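## About Grarkano

Grarkano is a laundry and linen hire firm in Nullham. We wash, press, mend and deliver bed linen, towels, tablecloths and kitchen whites for guest houses, cafés, care homes and holiday lets in the town and the villages along the coast road.

The business began as a wash house on Vitale Street, taking in sheets from the boarding houses near the station. Most of those have gone, but the work hasn't changed as much as you might think. Sheets still come in creased and stained and go back flat and white. We moved to the present building on the Jendus estate when the old boiler could no longer be repaired, and we kept the Vitale Street shop as a counter for household customers.

### What we do

Hire customers pay a weekly charge for each set of linen. The stock belongs to us, so we replace anything that is worn through. Customers who own their linen can have it washed by weight, and it is kept apart from the hire stock at every stage. We handle 3,756 hire sheets in a normal week in August and far fewer in winter.

Duvets and pillows are washed on request and take two working days longer than sheets. We don't clean curtains, rugs or leather. The counter staff can tell you where to take them.
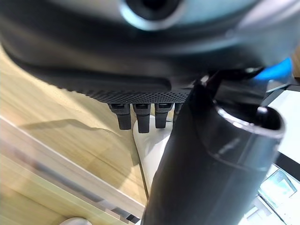 *Close-up: rounded dark grey housing with a textured strip and four small pegs beneath.*

### Mending

We have two sewing machines and a bench for hand repairs. Small holes in tablecloths are darned, hems are resewn and torn pillowcases are cut down for cleaning cloths. Napkins that have gone thin are sold in bundles at the Vitale Street counter, usually in the spring when the hire stock is sorted.

Please don't send items with pins left in them. Brooches and keys found in pockets are bagged, labelled with the account number and returned with the next delivery.

### Deliveries

The vans leave from seven in the morning. Villages beyond the river are served on a separate round, and new customers there should ask which day applies before signing up. Soiled linen must be bagged and left where the driver can reach it without going through bedrooms. Blue bags are for ordinary washing and red bags are for anything that needs a hot wash.

The account list stands at 512, counting both hire and own-linen customers. Many are small places with three or four rooms, and there is no minimum order after the first month.

### Working here

Jobs are mostly in sorting, pressing and driving. Extra staff are taken on from May for the summer season, and several stay on afterwards. Training is given on all the presses. Application forms are kept at the Vitale Street counter and at the Jendus reception, which closes for lunch between one and two.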